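**Hand-me-downs in Kutulton: where the baby clothes go**

My project began with a simple plan, which was to follow secondhand baby clothes through one town and find out how many families each piece gets to. The plan lasted until Thursday of the first week, when I learned that parents of newborns don't return surveys. I had printed 50. The ones that came back had mostly been used as shopping lists.

So I switched to talking to people at the Cornstead swap, held monthly in a hall that smells permanently of soup. Parents bring a bag, take a bag, and go home with the same amount of stuff in a different colour. The smallest sizes pile up fastest. They get outgrown in weeks and come in looking nearly new, apart from the necklines, about which the less said the better.
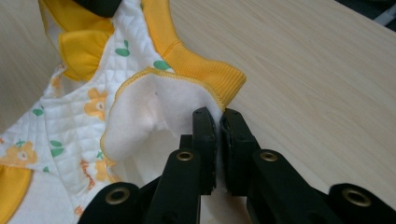
Why do the smallest sizes pile up when they're in the best shape?

New parents get them as gifts. Everyone buys for the newborn and almost no one buys for the two-year-old, who is the one wearing through the knees.

The swap's organizers let me go through their logbook, which lists 800 items for the year up to July. The handwriting changes every few pages and so does the meaning of "good condition." One entry says only "coat??" I left it in my totals as a coat.

Culteo, the resale shop on the main street, works differently. It pays store credit and turns away anything with a missing snap. Several parents told me they try Culteo first and bring the rejects to Cornstead, so the free swap ends up with the clothes that need mending. I think this is the most useful thing I found, and it wasn't in my research question. 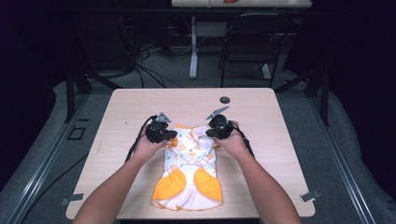 *Moataz Shawky*

**What I'd change**

I would skip the paper survey. I would also ask about storage much earlier -- half the people I spoke to had a bin in the basement they were keeping "just in case," and those clothes never show up in any logbook. My Amissah Street interviews were the best on this, mainly as they took place beside the bins.

The report was meant to be 2000 words and the first draft was mostly about coats. The coat section is now an appendix.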